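Trurnow Notes
February, by Sumaiya Weerasinghe

We use cookies to remember your reading preferences. By continuing you accept them.

Rules for a session with cloth

When I joined Vitach I received a document of 16 pages about how to record a demonstration with a hand-held gripper. It was written for cups and boxes. There was one line about clothes, and the line said "see rigid objects." I have now worked with shirts and towels long enough to have my own opinion, and I want to write down the rules that I follow, so that I can stop repeating them in the chat on Wednesday.

The first rule is about the grip. Take the cloth at one point, and decide which point before you close the fingers. A beginner closes, feels that it is a bad place, opens again and moves a little. In the record this becomes three small actions where we wanted one. If the first grip is bad, I prefer to stop the episode and write "bad start" in the log. It costs less time than it seems.
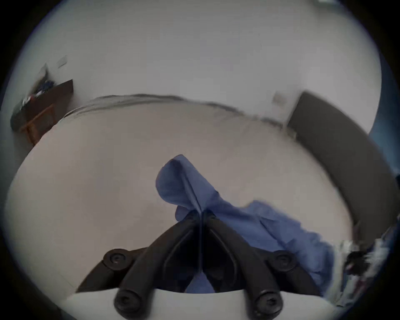 Hajnalka Takács wrote to me that she disagrees with this rule, and that a second try should stay in the data, because a machine which has only seen good grips will not know what to do after a bad one. I think she is right in principle. My answer is that corrections need their own label. If they are mixed with the clean episodes and have no mark, we cannot find them later. In our last set, called Nyitrai, we had 1463 episodes after cleaning and 1698 before. A part of the difference was exactly this problem, good corrections which had no label and were thrown away together with the real mistakes.

The second rule is about speed. Lift slowly, then pause for one breath at the top. Cloth continues to move after the hand has stopped, and the pause lets it hang. I was taught to work at "natural speed," but my natural speed is the speed of a person who wants to go home. I ask each new person to do five slow lifts before we record anything.

The third rule is the one with the most discussion – what may stay on the work surface. The old document says that the area must be clear. For a table in a laboratory I accept this. For a bed in a room I do not see how to apply it in a strict way, as people keep a phone there, or a paper bag, or something soft. My rule has two parts. Things may stay if they are not under the cloth and not in its way. And if a hand comes into the work area during an episode, the log must say so, with a short word such as "hand, left."

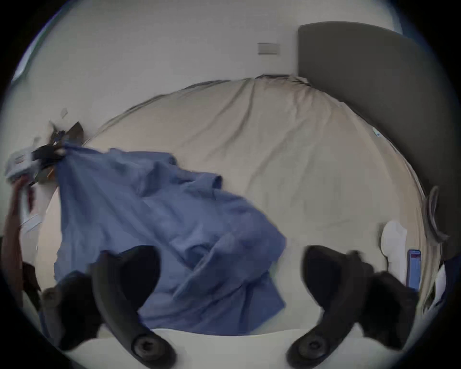 But who checks the log, asked a reader who signs as Drondia, if the person who holds the gripper also writes the notes? It is a fair question. For now we exchange logs at the end of the day and each of us reads the notes of another person beside the video. We do not read everything. For a set of 300 episodes we take every tenth one, and if two of them are wrong we go back and read the full set. I would like to make this part of the written standard, but the wording is not ready.

The fourth rule is short. Do not smooth the cloth with your free hand between episodes, unless the task description asks for it. Wrinkles are part of the work. I broke this rule myself for two weeks before I noticed it, and I had to mark those days in the log afterwards.

I have sent these four rules to be added as an annex to the document. The line "see rigid objects" will be removed in the next version, this was already promised to me. If you work with heavier fabrics, for example curtains or blankets, please write to me how long you pause at the top of the lift. One breath is probably too short for them.

Subscribe to the newsletter to receive new posts by e-mail. You can unsubscribe at any time.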